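About Tapsell

Most pages like this one begin with a founder, a garage and a dream. We had a rented office over a bakery and a strong suspicion that a lot of office advice is made up by people who sell office furniture.

Tapsell tests claims about paperwork, filing and "going digital" for small firms. We don't sell software. We don't take a cut when you buy somebody else's. If a vendor says its system will save your front desk an hour a day, we ask how that hour was measured, and most of the time it wasn't.

What we doubt

We doubt the paperless office, which has been on its way for longer than some of our clients have been alive. We doubt any savings figure that ends in a string of zeros. "Cut 1,000 hours a year" is a favorite. We have asked for the working behind that number from several sellers and are still waiting on all of them.

We doubt our own side too. Our first filing guide told dental offices to sort patient forms by date of visit. It was bad advice, we charged for it, and we gave the money back to those who asked.

How a review works

You send us the forms you use in a normal month. We read them, all of them, and mark every question that is asked twice. Then one of us spends a day at your office and keeps quiet. A written report follows within 5 working days. It runs to a few pages, and there are no charts in it unless you want charts.
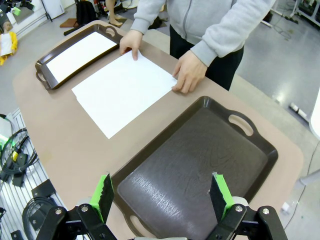

Farzana Naqvi is less sure that reading everything is worth it. Half of those pages are the same form with a new logo on top, she wrote to us after her review, and she could have told us so over the phone for free. She may be right. We now ask for a phone call first, and the price drops if the call settles it.

The largest job so far was for Prerkovlow, a parts supplier that sent us 3,731 pages from its returns desk. The report said to drop two forms and keep the rest. They had been quoted for a full new system and were, we think, a little let down that the answer was so dull.

What it costs

A standard review is $300 for offices with one location. Larger jobs are quoted in writing. We don't offer a monthly plan, and we'd be wary of anyone who does, as a filing system that needs advice every month has something wrong with it.

Who we are

Shazia Rajput runs the reviews and signs every report. The rest of us read, argue and correct each other's math. We have no awards to list. We were offered one last year, for a fee.

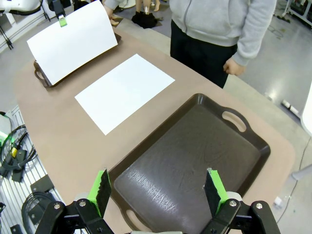
A brown serving tray with handle cutouts, on the table.

If you want a second opinion on ours, ask Cimetlow. They do similar work, they disagree with us about color coding, and their rates are on their site.

Recent posts
Does color coding help anyone find anything?
Jisach and the nine-part intake form
Reading a vendor quote line by line
Forms we would bring back

Contact us | Terms | © 2024 Tapsell. All rights reserved. | Back to top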